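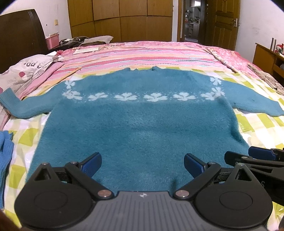 3. Data Collection

3.1 Hand-held grippers and views

All examples in the Robles set were collected by people holding a pair of grippers, one in each hand, with no robot arm present. Each gripper carries a wide-angle camera that looks forward past the fingers, so every moment of a demonstration is seen from both hands. Figure 1 is a view from one of the two grippers above a sweater laid out on a bed, with a wide gap between the finger pads. The other gripper shows at the right edge.

Figure 1. Camera view from one hand-held gripper over a teal knitted sweater spread on a bed. The finger pads are dark blue and textured. The second gripper enters the view at the right.

We chose to work without an arm for two reasons. The first is cost. A two-arm station has to be shipped, bolted down and calibrated before it produces anything, and the rooms where people fold laundry are often too small for one. The second is the quality of the motion. In early trials with a remote-controlled setup, operators slowed down whenever the cloth was lifted, and many learned to avoid lifting at all. The recorded folds were tidy but did not look like folding as people do it. With the grippers in hand, the same operators went back to lifting, shaking and smoothing.

The grippers are built to the Wolteck pattern. We made two changes to it. The textured pads replace a smooth set that let thin cotton slip out, and the trigger spring was softened after operators complained of sore hands. Grip width is read from the linkage and stored with each camera frame. The path of each hand is recovered afterward from the video.

3.2 Homes and surfaces

Collection took place in lived-in homes. We asked each household to leave the room as it was, apart from the garment to be folded and enough clear surface to lay it out. The bed in Figure 1 is typical in this respect. A checked sheet, a striped cover and a floral cover are all in view, along with a rumpled pillow or bag, rolled fabric and a second knitted garment close to the one being folded.

Such surroundings matter for the model. A policy trained on one plain table can learn to find the garment by treating everything that is not table as cloth to be folded. On a bed this fails at once, as most of what the camera sees is cloth. The model has to learn which cloth belongs to the garment, and where one knitted edge ends and another begins. We kept recordings in which a neighboring item was touched or dragged by accident, and tagged them, but left them out of the main training set.

Beds also behave differently from tables. The surface gives when a finger presses on it, and the sheet tends to move along with the garment. Operators were free to flatten the sheet before starting but were not allowed to do so during a fold. If the sheet was picked up together with the hem, they were told to let go and try again without stopping the recording. These second attempts stayed in the data.

3.3 Garments

We limited the set to long-sleeved tops. Sleeves are where most folding policies fail, and a narrow class of garment made it easier to compare homes. Within that class we accepted anything the household owned: shirts, thin cotton tops, hooded tops and knitwear. Knitwear turned out to be the hardest to label. A brushed pile such as the one in Figure 1 blurs the outline of the body, and a bold pattern can draw the eye away from the real landmarks. The flower-like motifs across the chest in that figure reach toward both shoulders, and in a first round of labeling our keypoint tool sometimes placed the shoulder point on a motif and missed the seam. We corrected these by hand.

The labeled points are the two cuffs, the two shoulders, the two ends of the hem and the middle of the collar. Points hidden by a gripper are marked as hidden and are not guessed. This happens often at the hem, which sits close to the hands at the start of many folds. In Figure 1 the near gripper covers the lower part of the sweater, and the hem points would have to be taken from another moment or from the other camera.

3.4 Procedure

Each operator recorded 200 demonstrations over a period of several days. Before the first recorded fold, the operator practiced until three folds in a row were finished without dropping the garment. The practice folds were not stored.

A demonstration has 4 stages: approach, first sleeve, second sleeve, and body. The order of the sleeves was left to the operator. We did not ask for a fixed starting pose of the garment, only that the front face up and that both sleeves be out from under the body. Sleeves could be straight or bent. Between demonstrations the garment was picked up, shaken out and laid down again, with its position and angle changed by hand.

Operators spoke a short word at the start and end of each demonstration, and the cut points were set from the audio. This was more reliable than the button we used at first, which people forgot to press — sometimes for a whole session. The audio track was removed once the cut points were fixed.

3.5 Filtering

Recordings were checked in two passes. The first pass was automatic. It dropped any demonstration in which the hand path could not be recovered, usually after fast motion close to the cloth, where the camera sees little but an even color. The second pass was done by a person watching at double speed. A demonstration was rejected if the garment left the surface, if the operator put down a gripper and used bare fingers, or if a face came into view. Household items in the background were kept unless they showed private text.

We did not reject slow or clumsy folds. An earlier version of the set, released in June under the name Divex, kept only the best examples from each operator, and models trained on it did poorly once anything went wrong. They had never seen a dropped cuff or a twisted sleeve being put right. The present set keeps such cases, with a tag for each recovery.

3.6 Limits

The wide lens gives a good view of the room but bends straight lines near the corners, where the image goes dark. Points near the border are less accurate and carry a lower weight in training. Light was not controlled. Several homes had strong window light on one side of the bed, and pale sheets lost detail there. Last, all operators folded in a way that was natural to them, and the set holds more of some styles than of others. We return to this in Section 5, where the results are split by operator.

Posted Aug 12, 2024

This site uses cookies to remember your reading settings and to count visits. By continuing to read you accept our cookie policy. Accept | Manage settings

Comments (4)

foldstate
Are the recovery tags per frame or per demonstration? Section 3.5 could be read either way. We would like to train on the recoveries alone and it makes a big difference for us.

Jimness data group (authors)
Per demonstration in the current files, with a start and end time for each recovery. Per-frame tags can be made from those times. We will reword the sentence in the next version.

mk_textiles
I work with knits and the remark on brushed pile matches what I see with scanners. Have you tried labeling the seam from the back side of the garment first? The pattern is often weaker there and the shoulder line is easier to find.

pilotlight
Did softening the trigger spring change the grip width readings? On our pair a lighter spring left the fingers slightly closed at rest, and we had to set the zero again for each session.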